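Home | News | Projects | Newsletter | Archive | Contact

Teaching by hand: the bakery counter task

The Plistolmont group has moved on from stacking cups. Since July the arm has been learning to pack baked goods into paper gift bags, and all of its training comes from people steering it through the job. There is no script for the motions. An operator drives the arm from a second set of handles, the fingers copy what the operator's hand does, and the wrist camera and joint positions are saved along the way.

Apolline Joly runs the sessions and has done most of the driving herself. At last count there were 931 usable runs, and the plan is to stop at 1000 and train on the full set. A new operator needs some 60 practice runs before theirs are worth keeping. Early runs tend to have a lot of stopping and backing up, and the robot picks up those habits too.

Bags are harder than cups. Paper gives way when a finger touches it, and a bag lying on its side has to be opened or held before anything can go in. Joly asks operators to come in slowly with the fingers apart and to keep the bag in view of the wrist camera for as long as they can. Glazed pastries bring their own trouble - squeeze too hard and the glaze sticks to the pads. 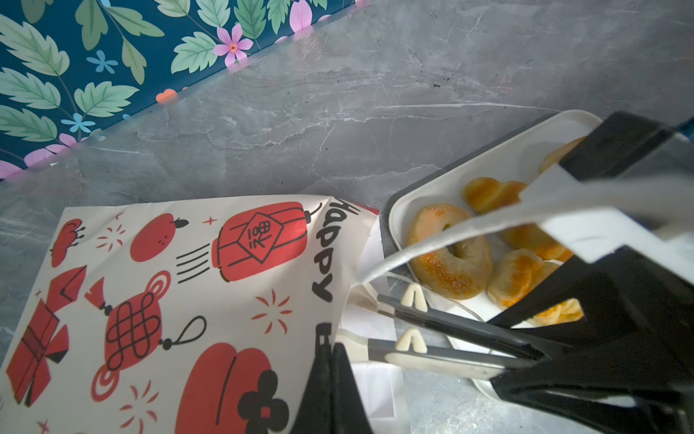
What changed in the setup

We switched the control software from Wutora to Vumia. The delay between handle and gripper is shorter now, and operators say they overshoot less. Older recordings were converted and can still be used.

Bags and pastries are now moved between runs. In the first batch they sat in nearly the same place every time, and the trained arm did poorly when anything was shifted. There are 12 starting layouts on a card by the counter, and the operator works through them in order.

Failed runs are kept in a separate folder. Please don't delete them - Rosales wants them for a later test on recovering from a bad grasp.

Sign-up for operator slots is on the sheet outside the lab. Slots start at 9 a.m. and last one hour.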